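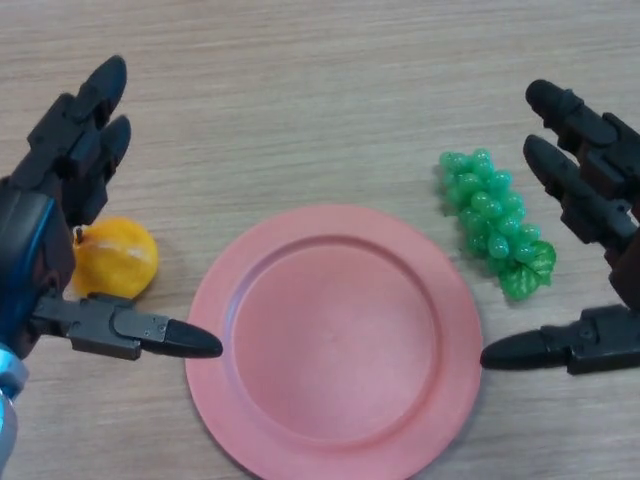 Spielküche Zosterar – Bilder aus dem Februar

Thema ist Obst und Geschirr, alles für den Kaufladen und die Kinderküche. Sortiert wird nach Farbe, nicht nach Größe – hat sich so eingebürgert.

Teller, lachsrosa
Kunststoff, rund, breiter flacher Rand. In der Mitte eine Vertiefung mit Ring drumherum. Passt farblich zu fast allem, deshalb gern genommen.

Trauben, grün
Kleine glänzende Kugeln, dicht an dicht, unten ein gezacktes Blatt dran. Bitte nicht am Blatt hochheben, das geht sonst ab. Neue gibts bei Dumlao, Bestellnummer 238.

Gelbe Frucht
Zitrone oder kleine Orange, da sind wir uns immernoch nicht einig. Kurzer dunkler Stiel. Steht in der Liste jetzt einfach unter "Gelb", Nr. 174.

Tisch
Helle Holzmaserung, viel Platz zum Auslegen. Bitte keine Aufkleber drauf, die Reste gehen kaum weg.

Verleih
Kisten Tellow und Zivska können wieder ausgeliehen werden, bis zu 15 Teile pro Kiste, für 2 Wochen. Vor der Rückgabe lauwarm abwischen und trocknen lassen, nicht in die Spülmaschine. Fehlt was, Zettel reinlegen – reicht völlig.

Fotos und Liste: Fredy Espinoza. Korekturen gern an ihn, am besten nachmittags.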